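March 17, 2024

**Brodska tightens rules on short-term rentals**

The Brodska town council has approved a new set of rules for short-term rentals, ending almost a year of debate over how many homes in the old center can be let to visitors by the night.

Under the ordinance, owners who rent out a house or apartment for fewer than 30 nights at a time will need a town permit, renewed every year. No single owner may hold more than two permits. The town will also cap the share of homes on any one block that can be used this way, though blocks already over the limit will not lose permits that are granted in the first round.

Applications open in May. The fee is $422 for a new permit and $100 for a renewal. Owners who list a property without one face a warning first, then a fine for each night it is booked.

The town began looking at the issue last spring, after residents near Guerra Street complained about parking and late-night noise. A survey by the planning office found nearly 10 percent of the homes between Guerra Street and the river were listed on at least one booking site during the summer. In the rest of town the share was far lower, and the cap will have little effect there.

Council members were split on whether the rules should cover people who rent out a room in the home they live in. An early draft treated them the same as absentee owners. The final version requires them to register but drops the fee, and rooms in owner-occupied homes do not count toward the block limit.

The inspection rules were also cut back. The draft called for a visit before every renewal. Owners will now be inspected once, before the first permit is issued, and again only if the town receives a complaint. Inspectors will check smoke alarms, exits, stairs and handrails, and the electrical panel. A local contact must be able to reach the property within an hour, and that person's phone number has to be posted inside the front door.

Kidano, the property management firm that handles the largest number of listings in Brodska, had asked for the cap to be delayed until next year. The council turned down the request but agreed to honor bookings made before the vote — a change that had not been in the draft sent out in the winter.
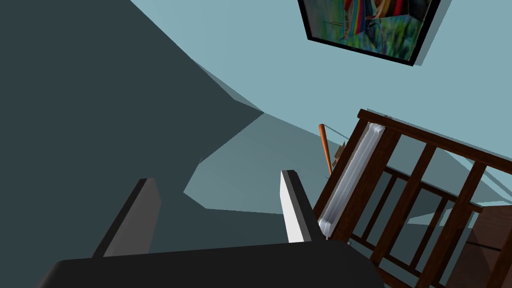

Gangadharan Subramaniam told the council that the handrail rule would be hard on owners of the older row houses, where the stairs are too narrow for a rail on both sides. He asked that one sound rail be enough in houses of that kind. The planning office said it would put the point in writing before inspections start.

Permit money will go toward the cost of inspections and a phone line for complaints, to be staffed on summer evenings. Anything left over goes to the street repair fund.

The neighboring town of Plirinier is weighing a similar measure, without a cap. Its council has not set a date for a vote.

Forms will be available at the Brodska town office and on the town website — paper copies can be mailed on request.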